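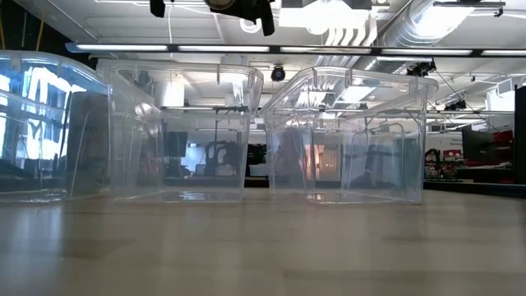 나무 탁자 위의 투명 플라스틱 수납함

정리함을 사면 집이 정리된다는 말, 이번에도 믿기 어렵다

9월만 되면 수납용품 할인 메일이 쏟아진다. 올해는 리스티코가 먼저 시작했고 조덴트가 며칠 뒤 따라왔다. 문구는 작년과 거의 같다. 속이 보이는 통에 옮겨 담기만 하면 식비가 줄고 냉장고가 넓어진다고 한다. 근거를 찾아보면 대개 자사 고객 설문이다. 리스티코의 안내문 맨 아래에는 작은 글씨로 응답자 254명이라고 적혀 있는데, 이 사람들이 통을 사기 전에 음식을 얼마나 버렸는지는 어디에도 없다. 비교할 기준이 없는데 무엇이 줄었다는 것인지 모르겠다.

본사에 문의를 넣어 보았다. 답장에는 "많은 고객님이 변화를 체감하고 계십니다"라는 문장이 있었다. 체감 말고 자료가 있느냐고 다시 물었더니 그 뒤로는 답이 없다.

투명한 통 자체가 나쁘다는 얘기는 아니다. 우리 집에도 있고, 건미역이나 국수 담기에는 편하다. 문제는 통에 옮기는 순간 포장지에 있던 유통기한과 조리법이 사라진다는 점이다. 라벨을 붙이면 된다지만 석 달 뒤까지 라벨을 새로 써 붙이는 집을 나는 별로 보지 못했다. 조덴트는 그래서 라벨기를 따로 판다. 라벨기에 들어가는 테이프도 따로 판다.
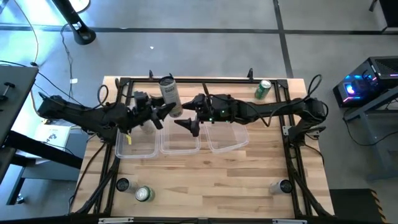
아메데오 마차는 지난 호를 읽고 보낸 메일에서 생각이 다르다고 했다. 통을 바꾸고 나서 같은 콩을 두 번 사는 일이 없어졌고, 그것만으로도 값은 했다는 것이다. 다만 통값을 계산해 본 적은 없다고 덧붙였다.

그럴 수 있다. 그런데 콩을 두 번 사지 않는 방법이라면 장 보기 전에 찬장 문을 한 번 여는 것도 있다. 이쪽은 할인 기간이 없어서 메일이 오지 않을 뿐이다.

캔이나 병에 든 것까지 옮겨 담으라는 권유는 더 이상하다. 따지 않은 통조림은 이미 제 용기에 들어 있고 날짜도 찍혀 있다. 코스타 매장에 갔더니 통조림 전용 선반을 '필수 세트'에 묶어 놓고 낱개로는 팔지 않았다. 무엇에 필수인지 직원에게 물었지만 세트 이름이 그렇다는 대답만 들었다.

그래도 사겠다면 치수부터 재시길 바란다. 일레오의 큰 통은 높이가 30센티미터인데, 우리 집 찬장 칸에는 들어가지 않았다. 뚜껑 포함 여부도 봐야 한다. 할인가 옆에 작게 '본체만'이라고 쓰인 제품이 꽤 있다. 반품할 때 배송비를 누가 내는지도 결제 전에 확인하시라. 리스티코는 포장을 뜯으면 받아 주지 않는다.

다음 호에서는 진공 밀폐 용기를 다룬다. 써 보신 분은 좋았던 점이든 나빴던 점이든 편집부로 보내 주시면 된다. 영수증이 남아 있으면 가격도 함께 적어 주시길.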